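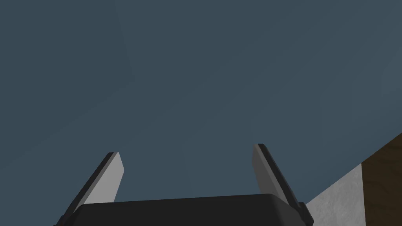
How long should the sourdough crackers dry before they go in the tins? Overnight on the racks with the oven light on, then one more hour at the lowest setting if they still bend in the middle.

OK, that was Larysa's question from Monday and I promised I'd put the answer at the top of the page so she doesn't have to dig for it. Now the rest, mostly for me, but read along if you want (Amarachi, the rye stuff is near the end).

Kitchen notebook, December, started a little after 6 in the morning with coffee in hand.

Big batch day. I scaled the plain cracker dough to 2000 g of flour, the most the mixer will take before it starts walking across the counter. Starter was from the Brollbridge jar, fed the night before, and it smelled great, kind of like green apples. I used the Rener white flour for most of it and swapped in a bit of the Swai whole wheat for color. Salt went in late again! I have to stop doing that. I caught it while the dough was still shaggy, so I kneaded it in by hand with a splash of water and it seemed to spread out fine, but I'm marking this batch with an S on the tin lid in case somebody bites into a salty corner.

Rested it covered for most of the morning. The dough was stiffer than last time and I think that's the whole wheat soaking up more water than I gave it credit for. Next time, another spoonful or two of water at the start and don't be shy about it.

Rolling. The pasta roller is so much better than the pin for this, I'm never going back. I stopped one notch thicker than before because the last crackers broke if you so much as looked at a dip. Dusted with semolina, docked them with a fork, brushed with olive oil, flaky salt on half the sheets and caraway on the other half. The caraway ones puffed more. No idea why. Maybe I docked them less, I was talking on the phone. 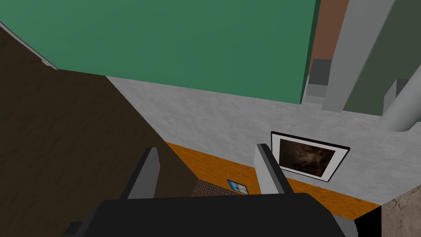
Baking was at 375 for the first sheets and they got too dark at the corners before the middles were done, so I dropped to 350 and gave them longer, turning the pans halfway. Much better, nice even tan. The back left of the oven still runs hot and I'd rather just rotate than fight with it.

Total in the tins was 218 crackers, not counting the broken ones, which I ate standing up, or the burnt corners, which I also ate. Amarachi had said we needed over 200 for the winter table so we're covered, with a few spare for Larysa to try with her beet spread.

Rye test: small bowl, half rye and half white, same starter. Sticky as anything. The roller hated it and I ended up pressing it out between two pieces of parchment. The flavor was the best of the day though, really deep and a little sweet, and I want to try it again with less rye, maybe a third. Amarachi, you were right about chilling it first, I should have listened. I'll leave you a bag by the scale.

Things to pick up: parchment (nearly out), semolina, another roll of the Trutell labels, a new brush because this one is shedding bristles into the oil. I picked three out of one sheet and I'm a little worried about the sheets I didn't check so carefully.

Starter is back in the fridge, fed, lid loose. Larysa, please feed it before the weekend if you use any, equal parts flour and water, and write it on the tape. I washed the roller the wrong way once and it rusted, so brush only, no water. Tins are on the top shelf, caraway to the left.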